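About Us

Hi! I'm Fernanda Guerreiro, and I run Drirdale, a small school for people who want to learn to sew, mend and alter their own clothes. If you found us because you searched for somebody to hem your pants, sorry, we don't take in work anymore. But stick around and I'll teach you to hem them yourself, it's a two-hour class and you get to keep the pants.

I never planned on having a school. I worked in the alterations room of a bridal store for years, taking in waists and letting out waists and sewing the same little covered buttons up the backs of dresses, and people kept asking me to show them things. A bridesmaid wanted to know how I'd closed a rip so fast. Somebody's dad wanted to fix his own jacket lining and was embarrassed to say so. I started having a few of them over to my kitchen on my nights off. We'd push the table against the stove, I'd get out my two machines and we'd go until one of them jammed. (It was always the green one. I still have it and it still jams.)

When the kitchen got silly I rented our first room, over a tile store, 600 square feet with one good window. That was in April, and it rained the whole month, and I remember carrying ironing boards up the stairs in a garbage bag with holes cut out for the legs. Salvador Bettencourt joined me that same spring. He's a tailor, a proper one, trousers and coats, and he teaches everything that has a collar on it. If you've ever wanted to know why your shirt collars come out lopsided, take his Saturday-morning-type class, which we now run on all sorts of mornings and have never gotten around to renaming.

Drirdale, since everybody asks, is the name of the street my grandmother lived on, spelled the way I spelled it when I was six. The sign painter had already done it by the time my mother pointed it out!

What we teach

Mostly the useful stuff. Threading a machine, winding a bobbin, sewing a straight line, then sewing a curved one and ripping it out. Hems, zippers, patch pockets, darning. Our beginner course is called Ulis, and it takes you from never having touched a machine to a pair of pajama pants with a drawstring. Nuvolero is the next one up and it's where we get into linings and slippery fabrics, so bring patience and a lot of pins. You don't have to take them in order if you already sew, just come in and show me something you made and we'll figure out where you fit.

Leonor Loureiro teaches hand sewing and she's the calmest person I know with a needle. Her mending table is open to anybody who's taken at least one class with us. You bring the thing with the hole in it, she looks at it for a while, and then she tells you whether it wants a patch or a darn. She has strong feelings about thread color and I've stopped arguing.

We keep class sizes small. I tried a big one once and spent the entire evening walking from one jammed machine to the next, and I don't think anybody learned anything except some new words from me.
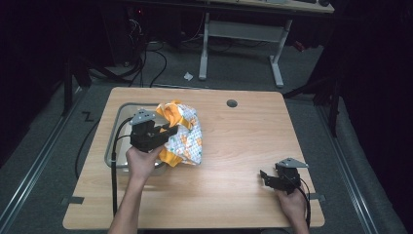 Orange and green on white, with an orange-yellow edge.

Fabric is the other thing people ask about. You're welcome to bring your own, but wash it first please, and dry it the way you're going to dry the finished thing. Cotton shrinks, and it's a sad day when your pajama pants turn into pajama capris. We also have the scrap shelves, which are free for students. They're sorted by fiber and then by size, or they are until a class has been through them. Good scraps are anything bigger than your hand. Smaller than that goes in the stuffing bin, and the stuffing bin turns into pincushions and draft stoppers.

For new fabric we buy from Krajčí, a family-run shop that cuts generously and doesn't make a face when I ask for a quarter yard. Tell them you're in a class with us and they'll point you to something that behaves itself under a needle.

The money part

A single class is priced so that it costs less than paying to have the same job done, that was my rule from the beginning and I've stuck to it even when rent went up. Courses can be paid in two parts. Murali Iyer does our books and answers the billing emails, so if you get a very polite message about a late payment, that's him, and he really is that polite in person.

Last year we taught 1,704 class spots, and I know this because Murali put it on a cake. Plenty of those were the same people coming back, some of them so often that they have their own mug.

Filipa Matos looks after the machines. She cleans and oils them between courses and she can hear a bad needle from the next room. Please change your needle before she has to say something.

Coming to see us

We're in a bigger place now, on the ground floor, so no more stairs. There's a ramp at the side door and the cutting tables go up and down. Kids from ten up can take classes with a grown-up. Coffee's on us, but it stays on the shelf by the door and away from the fabric, no exceptions, me included.

Sign-up for the fall courses closes 30th June. Ulis fills up first, so if you're thinking about it, write to me and I'll hold you a seat for a few days while you make up your mind. Any questions, just email or knock on the window if you see the lights on.

Fernanda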